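4. Washing and drying heavy cotton tops

Applies to the Gellow 70 front loader, all colours of sweatshirt, hoodie and track top. 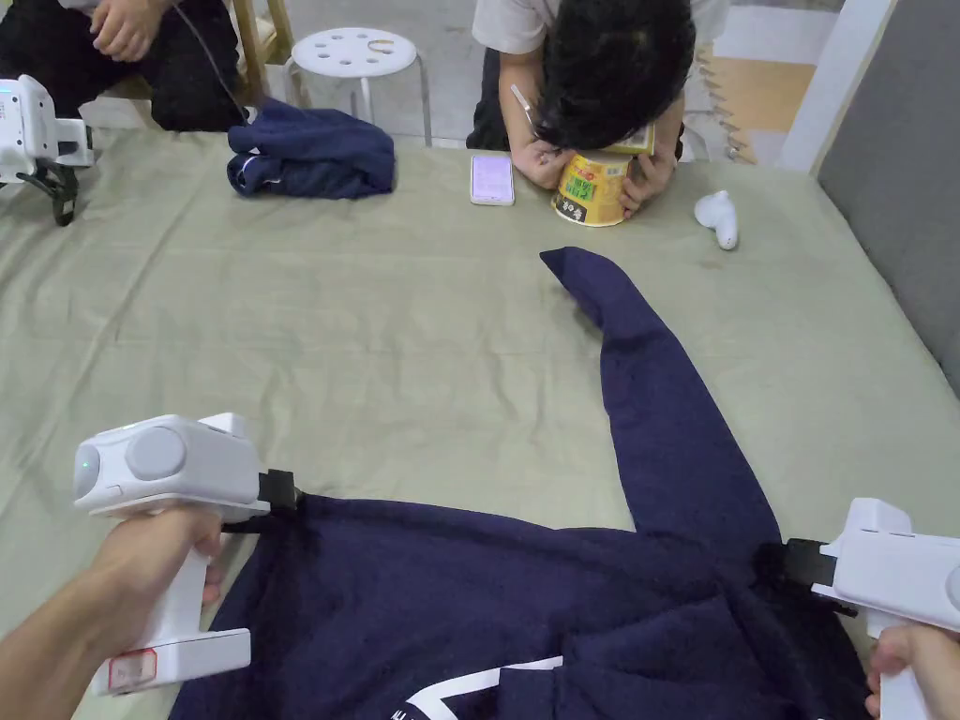 Photo: Jurkalton Textile Care. Used with permission.

The Gellow has a cycle called Fresh Fleece. The panel says it suits sweatshirts. We ran it on navy and black tops for most of May and can't see what it does that Cottons Cool doesn't, apart from taking longer. Use it if you like. The steps below assume you won't.

4.1 Before the wash

1. Empty the pockets and do up any zips.
2. Turn the top inside out. Dark colours rub pale along the seams otherwise.
3. Read the care label. If it disagrees with this guide, follow the label.
4. Load the drum no more than two-thirds full. The maker's "full load" line is optimistic.

4.2 Setting the cycle

1. Turn the dial to Cottons Cool.
2. Press Spin until the display shows the second-lowest speed.
3. Add liquid detergent to the left drawer. Half the amount printed on the bottle is plenty in soft water.
4. Leave the softener drawer empty. Softener coats the inside of brushed cotton and it stops soaking up anything.
5. Press Start and hold for two seconds.

Note: If the display shows 539, the door isn't latched. If it shows 178, the filter is blocked — see section 7. Code 897 is listed by Plivby, who sell the machine, as "service soon". Ours came and went for weeks with no fault found, so try switching off at the wall before you pay for a visit.

CAUTION: Do not open the filter cover while there is water in the drum.

4.3 Drying

1. Take the top out as soon as the cycle ends and turn it right side out.
2. Lay it on a table over a clean cloth or towel. Pull the hem straight from both lower corners, then smooth the sleeves away from the body.
3. Dry it flat, or over two rails of an airer. A hanger will leave bumps in the shoulders.
4. Keep it out of direct sun if you care about the colour.

Note: Rimkutė dryer balls are sold as a cure for stiff fleece. We tried a set and noticed the racket more than the softness.

CAUTION: Never tumble dry a top with a rubbery printed design. The print can stick to itself and peel.

Section 4 last revised 5/21/19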